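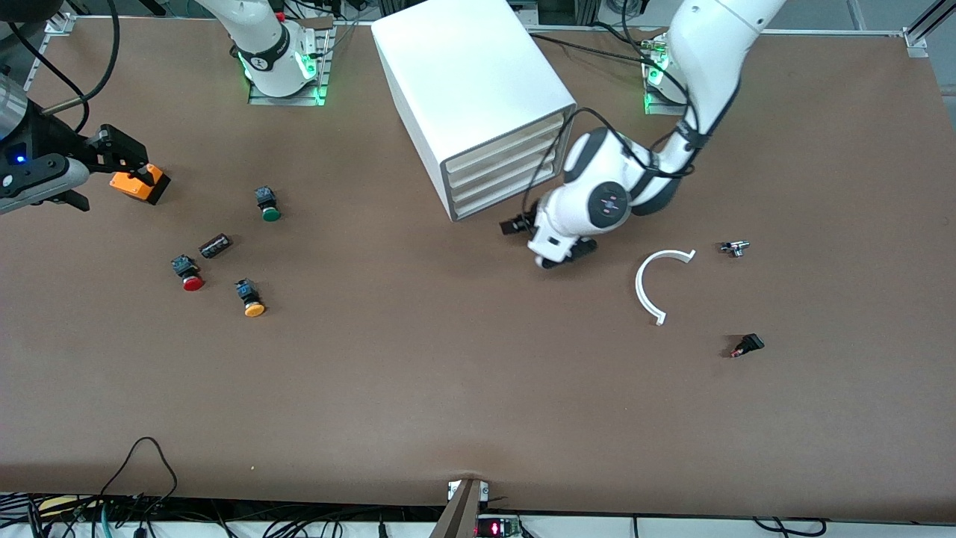

Xiomara Pennington
January

Handout 6. Small-parts storage: sorting push buttons into a four-drawer cabinet

1. Scope

These notes cover the bench storage of panel-mount push buttons and similar parts in small desktop cabinets. Wall racks and bulk bins were covered in Handout 5. Read section 4 before the Stadport practical.

2. Terms

Cap: the colored part the operator presses.
Body: the housing behind the cap, usually black.
Cabinet: any closed box with drawers that can be lifted by one person when full.
Staging area: the part of the bench where loose parts lie before they are put away.

A part is "staged" when it is out of its bag, single, and not touching another part. A pile is not staged.

3. Choice of cabinet

Shallow drawers suit push buttons. In a deep drawer the parts stack, and the lower layer is found only by emptying the upper one. Four shallow drawers will serve most student benches. If a fifth category appears, divide a drawer before adding a second cabinet.

Plain white fronts with no label holder are common. Use removable tape, left end of the front, text no taller than the drawer edge allows. Do not write on the front itself.

Set the cabinet toward the back of the bench with its face turned to the person sorting. A slight angle is acceptable and often better than square - the drawers then open toward the working hand. Keep the space in front of the face clear to the full travel of the lowest drawer.

4. Sorting key

Sort by cap color first, contact type second. Color is read at a glance; contact type usually needs a meter. The course assignment is:

Drawer 1 (top): green caps
Drawer 2: red caps
Drawer 3: all other colors
Drawer 4: loose housings, contact blocks, parts not yet identified

Drawer 4 is to be emptied at the end of each session. Parts that cannot be identified go back to the store with a slip.

The Stollden catalog groups by contact type first. This is reasonable for a store holding 2061 lines and inconvenient on a bench holding a few.

5. Bench surface

Cover the top with brown paper or a similar matte sheet. Black bodies remain visible on it, and glare is low. Tape the corners flat. Replace the sheet when it tears - small screws travel under a torn edge.

6. Procedure

6.1 Stage the parts on one side of the cabinet only.
6.2 Pick up by the body. Gripping by the cap can pull it off on the older Pruvost type.
6.3 Open one drawer, place the part, close the drawer. Two open upper drawers will tip a light cabinet.
6.4 Lay the part on its side, cap toward the drawer front.
6.5 Enter the part number and drawer on the sheet.

7. Worked case

The Etby workshop transferred 357 buttons from mixed bags, of which 200 were green or red. Drawers 1 and 2 therefore took 56 percent of the stock and drawers 3 and 4 the remaining 157 pieces. Drawer 3 was divided lengthwise. Consider whether a split by contact type would have given a more even load, and what you would need to know to decide.

8. For the practical

Bring the sorting sheet and a roll of removable tape. Meters are supplied. Store form 1736 is needed for returns.

14 shares
3 comments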